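Thread on the hand gripper build, as promised back in February and then not delivered. Will post as I go, sorry for the gaps

1/ Short version for anyone new. Two grippers you hold in your hands, one each side. You do a job with them, the tags and cameras log where they went, and later an arm gets to have a go at copying you. The arm is called Jirka. Jirka currently does not do much

2/ Working out of the Tundgate workshop, upstairs bit. Own bench most evenings, shared printer, shared everything else. Bring your own tape

3/ Fingers first. Version one was too blunt, couldn't get under the lip of anything. Went long and pointed, with a black lining on the inside for grip. Much better on cups. Bit worse on anything flat, I'm living with it

4/ Marker cubes next. Plain white block bolted on top of each gripper, square tag on each face so there's always one facing a camera. Printed the first pair with the tags too small and lost tracking every time I turned my wrist. Bigger tags = fine

5/ Do NOT laminate the tags. Shiny. Overhead light bounces off and the tag just goes. Matt paper, glue stick, done. Cost me an entire evening, that did

6/ Cables. Ugh. They run from the gripper down to the waist, then off to the logger. Wanted wireless, tried wireless, dropped frames all over the place. Went back to cable. You do have to think about where you're standing

7/ Straps over both shoulders take the weight. Buckles off an old rucksack, cut down. Far comfier than the belt version, which slid round whenever you leaned over the table

8/ Logger's running Hepburn, my own recording script, 700 lines and getting worse. Saves both hands plus the head view. Timestamps were out by up to 60 milliseconds between left and right till I gave them the same clock. Obvious in hindsight

9/ Ok so tonight's job is table clearing. Cups, bowl, bits and bobs, all to go in the basket. Sounds daft but it's a good test, everything is a different shape and the basket has a rim to get over
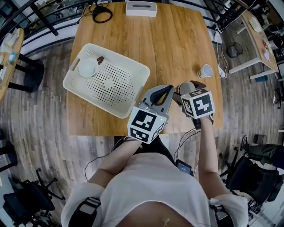

Bowl's in the basket, cup in the right hand, paper cup still to go

10/ Things learned so far. Grab a cup round the outside and keep it upright, don't go for the rim. Rim grabs look neat and then it swings about

11/ Paper cups are horrible. Squeeze enough to hold and you've crushed it, squeeze less and it's on the floor. Going to try a softer lining, got some foam somewhere

12/ Someone asked why not just drive the arm with a joystick. Tried it!! Took ages and I moved like a crane. With these on you move more or less like a person, a slow one in oven gloves

13/ Numbers for those who like them. 111 full runs kept. 3,898 separate grabs in the log, counting the duds. I keep the duds, they're labelled, handy for teaching it what a bad grip looks like

14/ Biggest time sink isn't the recording, it's going back through and marking where each grab starts and stops. Hepburn has a go at guessing from the finger width. Right a fair bit of the time. Wrong in the most annoying places

15/ Left gripper has a slight wobble where the body meets the handle. Screw hole's gone soft I think. Brass insert tommorow if the iron is free

16/ Naming. The pair of grippers plus straps plus logger is now Wuvovmont. Don't ask, it was on a list of spare words and it stuck. Files go up under that name once I've tidied the finger parts

17/ Repleis to a few of you — yes they work left handed, the bodies are the same both sides, only the cable exit is flipped. No you can't have the current files, they'll crack at the hinge, wait for the next lot

18/ If you're printing your own, stand the fingers on their side. Printed upright they snap along the layers. I've got a small tub of snapped ones

19/ Still to do: foam lining, insert for the left one, shorter cables, sort the folder names. Then feed the lot to Jirka and see if it can get one bowl into one basket

20/ Stopping there, battery on this is nearly flat and I've got the bench to clear. Foam test next, will add to the thread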